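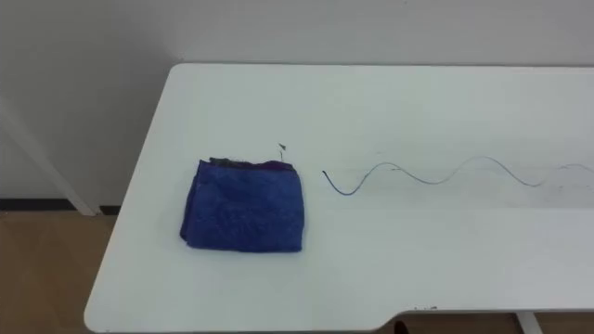

24/12/2024

I should be wrapping presents and I'm writing about cloth and cable, that's how good today was!

Got in before eight and had the teleop rig to myself until Kiran showed up with coffee. We're on the deformables set now, which means cloth folding and cable straightening, and I've been dying to get to it since the summer. Blocks and cups are fine, but a cup doesn't change its mind while you're picking it up. Cable does. You pull one end and the whole line slides over and you have to chase it with the other hand.

Did the cloth by remote first. My folds were awful for the first dozen or so (I kept squeezing the handles too hard, Getsemaní says I drive like I'm opening a jar) and then something clicked around ten and I could feel where the corner was going to land before it landed. I stopped looking at my hands completely. Saved 177 good demos by the end of the day, my best ever, and Kiran threw out fewer of mine than usual when he went through them.

After lunch we switched to hand guiding for the cable. So different! You hold the arm by the wrist and walk it along the bends, and it's heavy in a nice way, like leading somebody in a dance. I started every run with the cable in waves, because Walter wants plenty of curves in the starting positions. He also wants me to slow down at each crest. I tried it both ways and he's right, the slow ones replay much smoother.

The team total is at about 3,000. Goal is 4,000 before the Tadel people come in February, and I think we'll get there if Higinio is back on the morning shift.

Still bugging me: the second fold. I regrip halfway through and I'm sure the policy is going to learn my regrip. Ask Getsemaní if she does it in one go.

Home by six. Folded all the dish towels in the kitchen drawer, corners first, very slowly. Now presents.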